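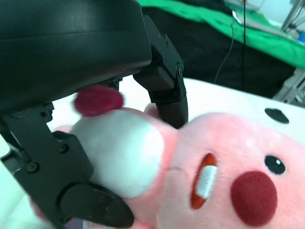

Gloss white is a mistake under a ceiling light and the matte version should be the default, a reader wrote under the January overview of work tables. The comment was fair, and the Morwood table from Fenard was bought in gloss partly to check it.

Price paid was $1,169 with delivery. Assembly took two hours, most of it spent on the legs. The supplied hex key is soft and rounded off before the last bolt was tight, so use a proper one. Leveling feet are included and have enough travel for an old floor.
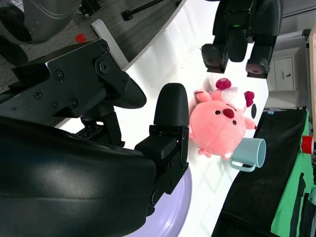

Surface wear has been minor. The top has been wiped down nearly 500 times with a damp cloth and dish soap. There is no yellowing. Fine hairline scratches show at a low angle near the front edge, where a keyboard was dragged daily. Permanent marker came off with alcohol. Soft items such as cushions and stuffed toys leave lint on the gloss that is hard to miss after dark.

Stiffness is acceptable. Leaning on the front edge produces a small amount of sway, less than on the Prins desk tested earlier and slightly more than on the Bendent. Retightening the leg bolts after the first month removed most of it.
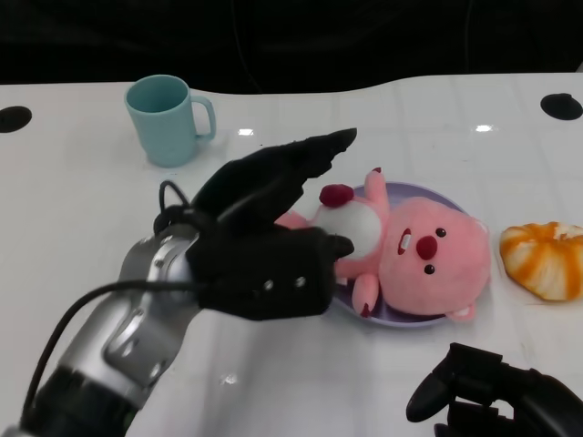
The manual is the weak part. Two of the drawings show an older leg bracket, and torque values are missing. Fenard answered an email about this in a week and sent a corrected sheet. 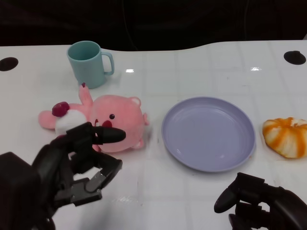
Cable routing is simple. The openings are plain round holes, and plugs have to be passed through before the power strip is mounted. Their position is good: one at each side toward the back, which leaves the middle clear for a mug or whatever else ends up there. Reflections are the cost of the finish. A bright patch like the one to the right of the mug is tiring beside paperwork, and moving the lamp only relocates it.

Recommended in matte. In gloss, only for rooms with diffuse light. Replacement feet are sold separately.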